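Workshop tips: getting two arms to set up a chessboard without losing your mind
Posted 6/12/21 in Bench Software

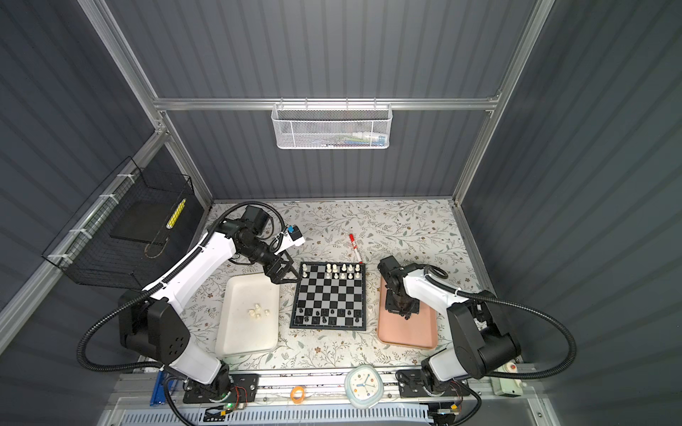
First, what the job is

Pieces live in trays beside the board, and the software has to get them onto the right squares. Chess pieces are a lovely thing to practise on because they're small, they tip over if you so much as breathe on them, and everybody knows where they're meant to end up. I've been writing the control and planning code for this sort of thing for a while now and I keep getting the same emails, so I've put my answers on one page. Most of it carries over to sorting screws or putting cutlery away.

I'll use the names of our own programs as I go. Grondel is the planner, Usar looks after the cameras and working out what's where, and Dindley is the little logging tool that I complain about and then use every single day.

Tape measure before code

Measure your board. Then measure it again with the trays beside it, and write the numbers in the config file with the units spelled out in the name. I once had square sizes in millimetres and tray positions in metres, and the planner quite happily decided the tray was somewhere out past the driveway. Now every value is called something like tray_left_x_mm and I don't care how ugly it looks.

Pick one corner of the board as your zero and stick with it. I use a1. If you let the camera code have one zero and the planner another, you'll spend your weekends adding and subtracting half a square.

Keep the colours far apart

Usar finds trays by colour before it looks for anything inside them, so a white tray with white pieces in it is a proper test of your settings. A pink one with dark pieces would be a holiday by comparison! Tune on the hard one. I look for the tray's outline first and then hunt for pieces only inside that outline, using shadows and edges and ignoring colour altogether.

Patterned tabletops are the other thing people ask about. Flowers and vines throw up heaps of little edges, and an edge finder loves every one of them. Mask off everything outside the board and the trays and the problem mostly goes away. Five lines of code. If you have a plain cloth you could use that too, but I like knowing the software can cope with the good tablecloth.

A silvery board is a nuisance in a different way. The pale squares change brightness as you move a lamp, so don't set a fixed threshold for them. Compare each square with its neighbours. Chessboards are kind to you there: you already know it should go dark, light, dark, light.

Give each arm its own patch

Two arms means two chances to bump. The simplest rule I know is to split the board down the middle, with files a to d for the left arm and e to h for the right, and a lock on the strip in between. An arm asks for the lock, does its business, backs out, gives the lock back. Grondel can do fancier things with both arms weaving past each other, and it looks terrific, but I turn that on last.

Do remember to release the lock if a grasp fails. I forgot. The left arm sat there being terribly polite to a right arm that had given up ages ago.

Plan the back row first

Tall pieces go down before short ones, working from the far edge towards the arm. If you fill in the pawns first, the gripper has to come down between a row of pawns and the spot where the king's going, and the fingers need more room than you think. Itziar Villanueva, who wrote most of our ordering code, sorts by distance from the arm's base and then by height, and that one sort fixed more knocked-over pawns than any amount of fiddling with speeds.

For the gripper itself:

Come straight down for the last bit, never on a slant.
Grab pawns just below the head.
Open the fingers only as wide as you need, or you'll nudge the fellow next door.
Lift, pause, look again, then travel.

That pause is a third of a second in my code. I tried taking it out to save time and put it straight back.

Pieces huddled in a tray

A clump of pawns is harder than a spread-out lot, and the detector will often call two touching pawns one fat pawn. My fix is dull but it works. Score each piece by how much clear space it has around it and always take the loneliest one next. The clump gets looser as you go. If nothing scores well enough, have the planner do a gentle sweep with closed fingers to spread them, then take a fresh picture and start over. I cap it at two sweeps, after which it stops and asks me.

Nearly straight is fine

Pieces a bit off centre are a fact of life. Decide up front how far off you'll put up with, and put it in the config beside everything else. Mine is 8 mm. Inside that, the software leaves the piece alone. Before I had a tolerance, the planner would fuss over one pawn, shove it, fuss over the next one, and come back to the first like my aunt with her cushions.

Stray things on the table

Pens, rubber bands, the odd clock – benches collect things. Have your camera code flag anything that isn't a piece, a tray or the board, and hand the planner a no-go box around it with a generous margin. You don't need to recognise the thing. "Unknown lump, stay away" is plenty. I do check the no-go list before a long run, as a lump in the wrong spot can shut off a whole tray and the error you'll get is a very unhelpful "no path found".

Cables count as well. The conduit looping around an arm sticks out further than the arm does, and the model that came with your arm likely doesn't include it. Add a few fat cylinders to the collision model and be generous.

Logging, or why I put up with Dindley

Save the picture before every grasp and the picture after, along with what the planner thought it was doing. Give each attempt a number and name the files by it. Dindley keeps the last 300 attempts and throws out the older ones, which suits my hard drive. When something goes wrong I flip through the before pictures first, and nine times out of ten the detector had the wrong idea and the arm did precisely as it was told.

Keep the stop button where your hand can find it without looking, and have the software notice when it's been pressed. After a stop, mine forgets its whole plan and looks at the table afresh. Carrying on with the old plan is how you get a queen placed on top of a bishop.

Next up

I'm writing up the camera calibration separately, with the Ghoneim method and my shortcuts for it, and that should be ready in February. If your trays are an odd shape and Usar won't find them, send me a photo and your config file together. The config file on its own doesn't tell me much.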